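Filtetti Closet Dehumidifier, Model 60

Small-space moisture control for closets, dressing rooms, box rooms and storage areas

Overview

The Filtetti Model 60 is a compressor-free dehumidifier for enclosed or partly enclosed rooms where clothing, shoes, bedding and paper goods are kept. It uses a rotating desiccant wheel instead of a refrigerated coil, so it keeps working at low room temperatures where a coil unit would frost and stop. The unit is intended for continuous, unattended use between tank changes or on a drain hose.

The Model 60 replaces the earlier Model 12, which used the same cabinet but had a smaller wheel and no drain port. Filters and power cords are shared between the two. Tanks are not, as the Model 60 tank has a molded float seat that the older cabinet will not accept.

How it works

Room air enters through the rear grille and passes through a washable mesh filter. It then crosses the slow-turning desiccant wheel, where water vapor is held on the surface of the wheel material. The drier air leaves through the top louver. A separate, sealed loop of heated air passes through a segment of the wheel, drives off the held water and carries it to a plastic condenser. Water runs from the condenser into the tank by gravity.

Air leaving the top louver is warmer than the air entering. In a small closed room this will raise the room temperature by a few degrees over a long run. This is normal. If the room must stay cool, set the fan to Low and the humidity target no lower than 50 percent.

Controls

The control strip is on the top panel and has four buttons: Power, Mode, Target and Timer. All settings are kept in memory during a power cut and are restored when power returns.

Mode has three positions. Auto runs the fan and wheel only when the sensor reads above the target. Continuous ignores the sensor and runs until the tank is full or the timer ends. Laundry runs the fan at its highest speed with the louver fully open, and shuts off after 12 hours if it has not been stopped by hand.

Target steps through 40, 50 and 60 percent relative humidity. The factory setting is 50.

Timer can be set to 2, 6 or 12 hours. The timer light blinks during the last ten minutes. Pressing Timer during a run clears the remaining time and starts again from the new value.

The sensor sits behind the rear grille and reads the air at the unit, not the air in the far corner of the room. In long or L-shaped closets the reading may be lower than the true value at the other end. Use a separate gauge where this matters.

Specifications

Cabinet: white ABS, with gray base
Width: 12 inches
Depth: 7 inches
Height: 19 inches
Weight, tank empty: 14 pounds
Supply: 120 V, 60 Hz, grounded outlet
Cord length: 6 feet
Tank: half a gallon, with carry handle and lid
Operating range: 34 to 104 degrees Fahrenheit
Fan speeds: Low, Medium, High
Drain port: rear, push-fit, for half-inch hose
Overheat protection: self-resetting thermostat and one-shot thermal fuse
Wheel service interval: not user serviceable
Filter service interval: every two weeks in normal use

The specifications apply to units with a serial number beginning with N. Units beginning with G were built at the Geddes plant with a three-prong right-angle plug and are otherwise the same.

Room size

The Model 60 is rated for rooms up to 1,000 cubic feet with the door closed. To find the volume, multiply length by width by ceiling height, all in feet. A room ten feet by ten feet with an eight-foot ceiling is 800 cubic feet and is within the rating.

The rating assumes painted plaster or drywall, one interior door and no open window. Subtract a quarter of the rated volume for a room with an uninsulated outside wall, and a further quarter for a bare concrete floor. For rooms above the rating, use the Namton series, which is a refrigerated type and should not be placed where the temperature falls below 41 degrees.

Do not size the unit by the tank. A larger tank lengthens the time between emptying and has no effect on how fast water is removed.

Placement

Stand the unit upright on a hard, level floor. Carpet is acceptable if the pile is short and the base does not tilt. Leave 6 inches clear behind the rear grille and 12 inches at each side. Leave at least 20 inches above the top louver. Clothing, bags and hanging straps must not be able to fall onto the louver.

The unit should stand low in the room and toward the coldest wall, but not touching it. The coldest wall is usually an outside wall or one that backs onto a garage or stairwell. Moisture collects there first.

Do not place the unit inside a wardrobe with the doors closed. Do not use it in a bathroom, in a shower area or in any room where it could be splashed. Do not run the cord under a rug. Extension cords are not approved for this product.

Where clothing is kept on an open rack, leave space between the garments. Closely packed fabric holds a layer of still air that may stay damp after the room reading has reached the target. A gap of one or two inches between hangers is enough for light items. Heavy coats and lined jackets need more. 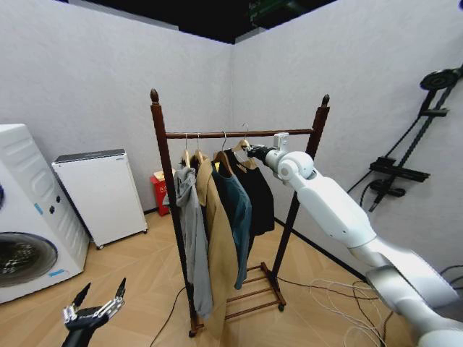 Long garments should clear the floor and any shelf under the rail. Hems resting on a cold surface take up moisture faster than the rest of the garment and dry more slowly. Wool and wool blends can hold a large amount of water before they feel damp to the touch, so the room gauge is a better guide than the hand. Cotton fleece is slow to dry at the hood, cuffs and waistband, where the fabric is doubled.

In Laundry mode, direct the louver toward the thickest items and keep a distance of at least 20 inches between the louver and the nearest fabric. Turn the garments once during the run. Do not hang dripping clothes over the unit. Spin or wring them first.

Continuous drainage

The drain port is behind a snap-off cover at the lower rear of the cabinet. Remove the cover, push the hose fully onto the port and run it downhill to a floor drain or sink outlet. The whole length of hose must fall. Any rise or sag will trap water and send the overflow back to the tank, which will then fill and stop the unit in the usual way.

The tank must remain in place while the hose is in use. The float switch is part of the safety circuit and the unit will not start without it. For runs longer than 6 feet, or where the outlet is above floor level, fit the Inder pump kit, sold separately. The pump draws power from its own adapter and is not controlled by the unit.

Cleaning and storage

Unplug the unit before cleaning. Slide the mesh filter up and out of the rear grille. Vacuum off loose lint, wash in lukewarm water with a little dish soap, rinse and let dry fully before refitting. A blocked filter reduces output and may trip the thermostat. Rooms where knitwear, towels or blankets are kept produce more lint and the filter should be checked weekly.

Rinse the tank whenever it is emptied. White scale is uncommon, as the collected water contains very little mineral content, but a thin film may form if water is left standing. Wipe it out with a soft cloth. Do not use bleach. Do not use the collected water for drinking, cooking or pets.

Before storing for the season, run the unit in Continuous mode for one hour, then empty the tank and leave the lid off overnight. Store upright with the cord wrapped on the rear hooks. A unit stored on its side should be stood upright for one hour before use so that any water left in the condenser can drain.

Most owners will find the unit runs very little in heated rooms from November onward. It may be left plugged in at the 60 percent setting through the winter.

Indicator lights

Tank light steady: tank is full or not seated. Empty and refit.
Tank light blinking: float is stuck. Remove the tank and move the float by hand.
Filter light steady: filter timer has expired. Clean the filter, then hold Mode for three seconds.
Power light blinking: thermostat has opened. Clear the grilles and wait 30 minutes.
All lights blinking: internal fault. Unplug and contact service.

A faint warm smell on first use comes from the desiccant material and should clear within several hours. The unit may also release odors picked up from stored clothing, mothballs or fresh paint. Ventilate the room and continue running.

In the box

Model 60 unit with tank fitted
Mesh filter, fitted
Drain hose, 3 feet
Printed guide
Warranty card

Replacement parts

Mesh filter, part F60-2
Tank with float and lid, part T60
Drain port cover, part C60
Inder pump kit, part P12

The desiccant wheel, heater and control board are supplied to service centers only.

Warranty

The Model 60 is covered for two years against defects in materials and workmanship from the date of purchase. The warranty covers home use in the country of sale. It does not cover filters, hoses, damage caused by use without a filter, or units run from an extension cord. Keep the sales receipt. The serial number is on the label under the tank and will be needed for any claim.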